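The Rule Book at Gollport

September
By a Plivance night tech

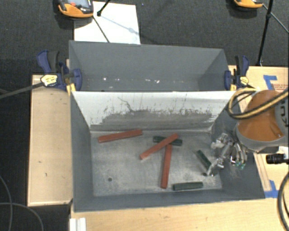 I'd been at Plivance for two weeks when they handed me the rule book, and my first thought was that somebody had printed it twice by accident. It was that thick. My trainer dropped it on my bench, said "Page one is the important page," and went off to get soup.

Page one said: The arm does not get credit for a pick you helped with.

Well, sure! I figured I could live with that. I was on nights at the Gollport building, running bin picks for a customer called Kalteo, and my job was to drop bars in a bin, press go, step back behind the line, and write down what the arm did. Red bars, green bars, any old way they fell. The customer wanted 4,000 picks with no hands in the bin between the start tone and the stop tone. We had 700 left.

Now, I'm a neat person. I fold towels in thirds. So watching that arm come down beside a green bar and fuss at it, when one tiny nudge from me would have set it straight, was like listening to someone else look for their keys. I sat on my hands. I mean that – I really did sit on them, until my fingers went numb.

Around three in the morning the arm got stuck on a bad pile. One bar over another, and a third jammed up under the end. It reached in, backed off, reached in, backed off. Rule 9 says you let it time out, you mark it a miss, and you do not sigh into the microphone. (Somebody must have sighed pretty hard once to get that in there.)

I leaned over the line. Just my head, I told myself. Then just my shoulder. And then the arm stopped dead and the light on the post went red, and the speaker over my bench said, in the voice we all called Botha, "Person in the work area."

"I wasn't going to touch it," I said.

"Please step back and record the stop."

"It's one bar. I'd only have moved it an inch."

"Please step back and record the stop."

Botha only had so many sentences, but it could make them feel pretty personal.

So I stepped back and opened the log. There's a box for the reason, and it's small, and I sat looking at it for a good long while. I could have put "sensor fault." People had. I paged back through the old nights and there they were, a whole column of sensor faults, all of them between two and four in the morning, in handwriting I knew from the break room sign-up sheet.

I wrote: Tech leaned in. Wanted to help.

My trainer read it when the day crew came on, coat still buttoned. I was ready for a speech. Instead I got a pen shoved at me and the rule book opened to the back, where there were blank pages I hadn't noticed.

"Write one," my trainer said.

It took me most of a cup of coffee. I crossed out two tries. What I ended up with was that the chair should be bolted down 100 inches from the line, and the next night, when I came in with my lunch bag and my good flashlight, it was.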